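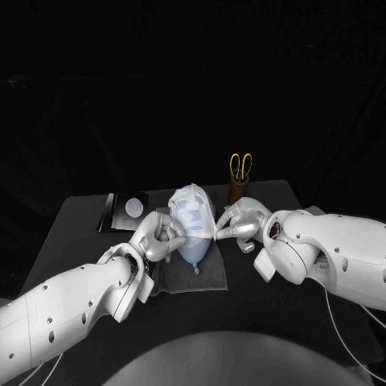 SERMONT HALL SOCIAL CLUB
Minutes of the decorations meeting
May 17, 2018, supper room, 7.30 pm

Present: Anikó Hajdu (chair), Piroska Kiss (minutes), Colleen, Des, Marg, Trevor, Jo
Apologies: Lorraine

1. Previous minutes
Accepted. Des asked that his remark about the crepe paper be recorded as a question and not a complaint. Changed. Marg thought it had been a complaint.

2. Wrapped balloons for the October dinner
Anikó again put up the idea of covering each balloon in a thin white wrap, so a bit of the colour shows through. Pale blue underneath, white over the top half, the knot end left bare. She thinks it will look soft on the tables and cost next to nothing.

Piroska (writing this, so make allowances) said she had yet to be convinced. One balloon done slowly on a table with good light is a fair way from a hallful of them done on a Saturday morning with the urn going. The wrap wrinkles and bunches at the top, and the bottom edge wants to wander off into a point on one side. Anikó said the wrinkles were part of the look. Trevor asked how we would tell the good wrinkles from the bad ones. No answer was minuted because none was given.

Colleen asked what holds the wrap on. Anikó said a loose gather and a bit of ribbon. Des said ribbon was not in the costing. It was agreed that ribbon was not in the costing.

Jo liked the colour and said the pale blue would go with the napkins we already have. General agreement on the colour, which is the only part of this item everybody agreed on.

Marg asked whether the wrapped balloons would sit on the tables or hang. Anikó prefers them sitting, knot towards the guest. Marg pointed out that a balloon doesn't sit, it rolls, and that people will want to see each other across the soup. Anikó to think about a ring or a saucer of some sort.

3. Quantities
The order as drafted is for 100 balloons. There are 12 tables. Trevor worked out that this is eight to a table with four left over, and asked who had decided on eight. The number came from the pack size. Piroska said that buying by the pack and then inventing a use for the contents is how we ended up with the paper lanterns.

Moved (Trevor), seconded (Marg): that we buy one pack but wrap only two per table, and put the rest plain along the stage. Carried, Anikó abstaining.

4. Quotes
Two in. Furnstead quoted $138 for balloons and wrap together, delivery extra. Iltumix sent a nicer looking quote with no total on it. Colleen has rung twice and will ring once more. Des would like it noted that he doesn't trust a quote with a border around it.

Jo asked whether the wrap could be bought by the metre at the fabric place on Vishwakarma Street. Piroska to go and look, and to bring back a sample before any money is spent. She will also ask whether it frays when cut.

5. Inflating and timing
Anikó suggested blowing up and wrapping the night before. Marg doubted they would stay firm overnight in the hall, which is freezing by ten and stuffy again by breakfast. A slack balloon inside a wrap will look like laundry. Agreed to do a trial: Anikó and Jo to wrap six on a Friday evening, leave them on the supper room table and look at them at lunchtime Saturday. Nobody is to top them up in between.

6. Black curtain
Trevor asked if the black curtain could go behind the stage, as pale things show up well against it. Agreed, provided someone irons it. Not allocated.

7. Other business
Lantern boxes are still in the passage. Des said he would move them. This was also in the last minutes.

Actions
Anikó - something to stop the balloons rolling; overnight trial with Jo
Piroska - wrap sample and price per metre
Colleen - total from Iltumix
Des - ribbon cost; lantern boxes
Unallocated - ironing

Meeting closed 8.50 pm. Final decision on the wrapping held over until the trial has been seen by everyone, including those who have already made up their minds.

P. Kiss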